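Trornau ソフトウェアチーム 一緒に働く人を探しています（制御・認識・計画・開発ツール）

こんにちは！Trornauでロボットのソフトウェアチームを見ている者です。求人票というと箇条書きがずらっと並ぶものですが、去年それで出したら「で、毎日なにをしてるんですか？」という質問ばかり届いたので、今回はわたしが自分の言葉で書くことにしました。少し長いです。お茶でも飲みながらどうぞ。

まず会社の話から。TrornauはOrnumdaleにある小さな会社で、家の中で動く双腕ロボットのソフトウェアをつくっています。ハードウェアは別の会社のものを使っていて、うちの担当は腕をどう動かすか、カメラで何を見るか、次に何をするか、というところです。チームはいま7人。制御が得意な人、認識が得意な人、ビルドが壊れると妙に元気になる人、いろいろいます。

仕事の大部分はシミュレーションの中で進みます。社内のシミュレーション環境はLommontという名前で、部屋の間取りや壁の仕上げ、ドア、家具、小物を組み替えながら、ロボットにいろんな家事っぽい作業をさせています。布をつかむ、ドアを通る、棚にものを戻す、といった作業が登録してあって、その数は152。毎晩ぜんぶ流して、朝にみんなで結果を眺めるのが日課になっています。朝いちばんに赤い行が並んでいると、まあ、コーヒーが進みますね（笑）
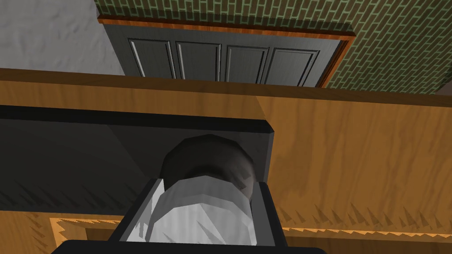

布まわりは、いまチームでいちばん議論になっているテーマです。剛体なら「ここを持てばこう動く」がだいたい決まるのに、布は持った場所で形が変わるし、指の陰に隠れた部分がどうなっているのか手首のカメラからはわからない。そこで、見えている輪郭としわの向きから、隠れた側の形をいくつか候補として持っておいて、腕を少し動かすたびに候補を絞る、という推定器を書いています。名前はNanayakkara。最初にホワイトボードに書かれたコードネームがそのまま残りました。もうちょっと短い名前にしておけばよかった、とタイプするたびに思います……。

Nanayakkaraの更新周期は約100ミリ秒です。制御側はもっと速く回っているので、そのあいだは古い推定値を使って動くことになります。このズレの扱いがとにかく難しい！推定が遅れているときに握力をどうするか、速度を落とすのか、いったん止まるのか。いまは止まる寄りの設定で、安全ではあるんですけど、見ていてじれったい動きになります。ここをなめらかにしてくれる人が来てくれたら、わたしは本当にうれしいです。

募集するのは全部で3名、職種はつぎのとおりです。

制御・動作計画エンジニア
双腕と台車をまとめて扱う全身の動作計画をお願いします。腕だけ、台車だけならそこそこ動くのですが、一緒に動かすと急に欲張りな軌道を出してきます。最適化ベースの計画器を書いた経験がある方、あるいはサンプリングベースの計画器をいじり倒して限界を知っている方、どちらも歓迎です。言語は主にC++で、試作はPythonで書いています。

認識エンジニア
手首と頭のカメラから物体の姿勢や形を推定する部分です。深層学習のモデルを学習させる仕事もありますが、時間の半分くらいは「なぜこのフレームだけ変な値が出たのか」を追いかけることになると思います。カメラの校正、座標変換、タイムスタンプのずれ。地味です。でもここがきれいになると、後ろの工程がびっくりするほど楽になるんですよ。

開発ツールエンジニア
Lommontの面倒を見ながら、毎晩の評価を流す仕組み、失敗した試行を再生するビューア、ログの検索などをつくってもらいます。ロボットの経験はなくてかまいません。ゲームエンジンやレンダリングをやっていた方、大規模なCIを運用していた方だと話が早いと思います。影のギザギザが気になって夜眠れないタイプの方、ぜひ！うちの描画まわりには直してほしいところがたくさんあります。

ドアの話もさせてください。家の中で動くロボットにとって、ドアは思った以上にやっかいな相手です。まず種類が多い。丸いノブもあればレバーもあるし、両側に扉がある出入口だと、どちらの扉がどこまで開いているかで通れる幅が変わります。蝶番の位置を推定して、扉が描く円弧を考えて、自分の肘がその円弧に入らないように台車を置く。文章にするとあっさりしているのに、コードにすると長いです。
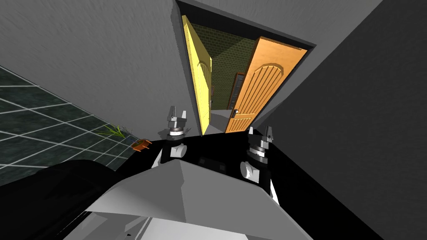 通過の計画でよくもめるのが、腕をどこに置いたまま進むかという点です。体の前に上げておけば手先で扉に触れられるし、手首のカメラで先の様子も見られます。そのかわり、視界に自分の腕がかなり入ります。体に寄せてたためば幅は細くなるけれど、今度は扉が動いたときにすぐ対応できません。いまの計画器は姿勢の候補をいくつか持っていて、部屋ごとにコストを計算して選んでいます。このコストの重みが……ええと、半分くらいは手で調整した値です。ちゃんと学習で決めたいとずっと言いつつ、ずっと後回しになっています。

カメラの傾きも悩みの種です。ロボットが見下ろす角度になると、壁と床の境目が斜めに走って、まっすぐな映像で学習したモデルはすぐ自信をなくします。タイルのような繰り返し模様も、対応点の取り違えを起こしやすい。そこでLommontでは壁や床の素材をどんどん入れ替えて、角度もいろいろ振って、モデルをいじめています。部屋の色の組み合わせがときどきすごいことになるので、画面をのぞいた人に「このインテリア、誰の趣味？」と聞かれます。乱数の趣味です。

一日の流れも書いておきますね。朝は各自の時間に始めて、夜間評価の結果を確認します。自分の担当で落ちた作業があれば再生して原因を見て、チャットに一言残す。そのあとは基本的に集中時間で、会議はなるべく入れません。水曜日だけは午後にみんなで集まって、その週にいちばん変だった失敗を持ち寄って見る会をやっています。成功の報告会よりずっと盛り上がります。お菓子も出ます。

コードレビューは全員が全員のものを見ます。制御の人が認識のコードに口を出すし、逆もあります。最初は「え、わたしがここにコメントしていいの？」と戸惑うかもしれませんが、専門外の人の素朴な質問で見つかったバグがかなりあるので、遠慮なくどうぞ。書き方の流儀はゆるめで、テストだけはしつこく求めます。計画器の変更には、落ちていた試行を再現するテストを必ず一つ付けてもらっています。

こんな方だとたぶん楽しく働けます。うまくいかない動画を何度も見返すのが苦にならない方。自分の書いたものが遅いと言われたら、まずプロファイラを開く方。数式の話と、ファイルの置き場所の話を、同じ熱量でできる方。学歴や年齢は問いません。ロボット業界が初めてという方も大歓迎です（わたし自身、もともとは画像編集ソフトをつくっていました）。

反対に、毎日ずっと実機に触っていたい方には、今回の募集はちょっと物足りないかもしれません。実機で試す機会もありますが、日々の作業の中心はシミュレーションと画面の前です。ここは入ってから「思っていたのと違う」となるとお互いつらいので、先に書いておきます。

働き方について。勤務地はOrnumdaleですが、週の半分までは在宅で大丈夫です。最初の3か月は試用期間で、給与などの条件は本採用と同じ。給与は経験とご希望をうかがって相談します。面談の早い段階で金額の幅をきちんとお伝えするので、最後まで聞きづらいまま進む、ということはありません。計算機は職種に合わせて用意します。モニターと椅子は好きなものを選んでください。わたしは椅子選びに二週間かけました。

社内の会話は日本語と英語が半々くらいです。ドキュメントは英語が多めですが、文法より中身が伝わることを大事にしているので、きれいな文章でなくて構いません。
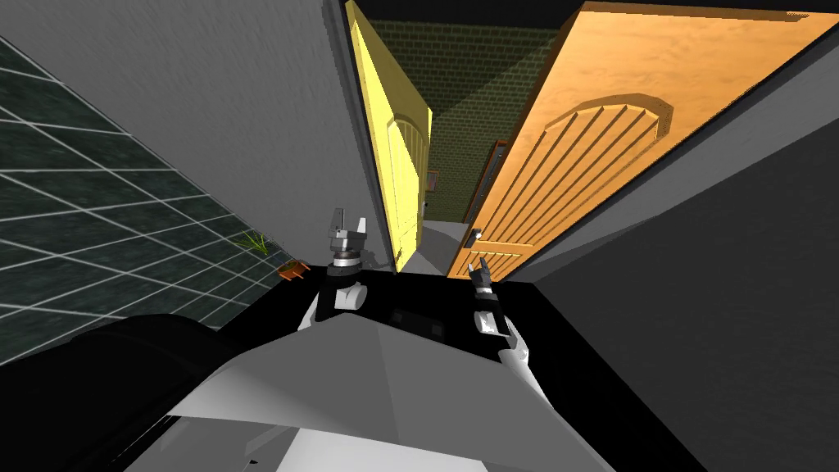 シミュレータを使った経験がないのですが、応募できますか？

応募できます。入社後の最初の数週間は、Lommontに用意してある小さな作業をひとつ選んで、チームの誰かと一緒に動かすところから始めてもらいます。計画のパラメータを変えて流し、失敗した試行を再生して、原因をメモに書く。このくり返しで、環境の使い方はひととおり身につきます。選考でも、特定のシミュレータの操作を試すことはありません。

選考の進み方も説明しておきます。まず書類を拝見して、そのあとオンラインでわたしと気軽におしゃべり。ここでは経歴の確認よりも、どんな問題に腹が立つか、みたいな話を聞きたいです。つぎが技術面談で、こちらから失敗した試行のログをお渡しして、一緒に原因を考えてもらいます。正解を当てる場ではなくて、どこから見始めるか、何を疑うかを知りたいんです。途中で「わからないので検索します」と言ってもらってぜんぜん大丈夫。最後にチームのみんなと話す時間をとって、おしまいです。持ち帰りの課題は出しません。

応募のときに送っていただきたいのは、簡単な経歴と、自分で書いたコードか文章をひとつ。公開できるものがなければ、以前に取り組んだ難しかったバグの話を一ページくらいで書いてください。これ、読むのがすごく好きなんです。守秘義務に触れる部分はぼかしてくださいね。希望の職種が決まっていない方は「未定」と書いてもらえれば、お話ししながら一緒に考えます。制御と認識のあいだで迷っている、という方もけっこういらっしゃいます。

締め切りは5月の終わりですが、届いた順に読んでお返事していくので、気になった方は早めにどうぞ。応募も質問も、このサイトの「お問い合わせ」から「ソフトウェア採用」を選んで送ってください。わたしが直接読んでいます。返信が夜になることもありますが、すぐに返さなくていいですからね。

Trornau ソフトウェアチーム 採用担当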